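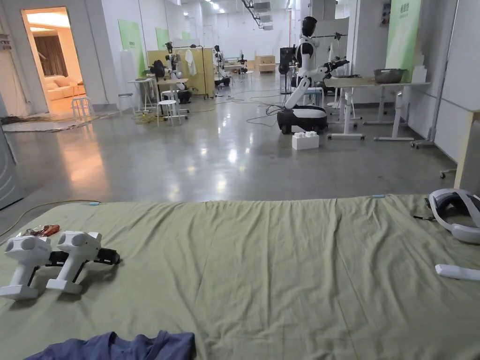 Leanne Bellamy wanted to know, before I'd even got my coat off last week, whether a hem really has to be pressed before you sew it, or whether that's just something teachers say. Good question, and it ate up half of our hour, so I've moved it to the front of these notes.

My answer is yes, press first. I skipped it for years! I'd fold, pin, sew and then wonder why my curtains had a little wave along the bottom like a lasagna noodle. The fold wants to creep while it goes under the foot, and pins only hold it where the pins are.

## Week 8: Hems on big flat things

Tablecloths, curtains, throws, dust covers. We're leaving clothes alone until December.

**Before you cut**

Wash the fabric the way you plan to wash it later. Cotton shrinks, linen shrinks more than you'd like, and I once lost a good chunk off a pair of drapes because I was in a hurry (they hang in the laundry room now, where the window is shorter). Then find the straight grain. Snip into the edge near the selvage, catch one crosswise thread, and pull it gently until you see a line open up across the cloth. Cut along that line. It's slow, and on a wide piece the thread will snap and you'll have to go fishing for it again.

**The double fold**

1. Fold the raw edge in half an inch and press.
2. Fold again, one inch this time, and press again.
3. Pin across the fold, heads toward you.
4. Sew close to the inner fold, from the wrong side.

Go easy with steam on anything with polyester in it. And let each section cool before you slide it along the board, or the crease relaxes on you.

**Corners**

We did mitered corners on paper first, and I'd like you all to do it on paper again at home, 2 sheets at least. Press both hems, open them out, and look for the little square the creases make at the corner. Fold the corner in on the diagonal so the crease lines meet up, trim the tip, fold everything back. If you get a lump, you didn't trim enough. If you get a hole, well, you trimmed too much, and a few hand stitches will cover it.

**How much thread?**

Somebody had a tablecloth with about 700 inches of hemming once you counted all the way around and then did the napkins too. A regular spool will handle that, but wind an extra bobbin before you start. Running out in the middle of a long side is miserable.

**Weights and drape**

Heavy cloth hangs well by itself. Light cloth flips up in any breeze, so a deeper hem helps, say two inches for the second fold. You can sew a chain or small drapery weights into the corners too, but take them out before washing!

**For next time**

Bring one finished corner, pressed, plus the one you messed up. I want to see both. Also bring a hand needle and some thread in a color that doesn't match, as we're starting blind stitch and you'll need to see what you're doing.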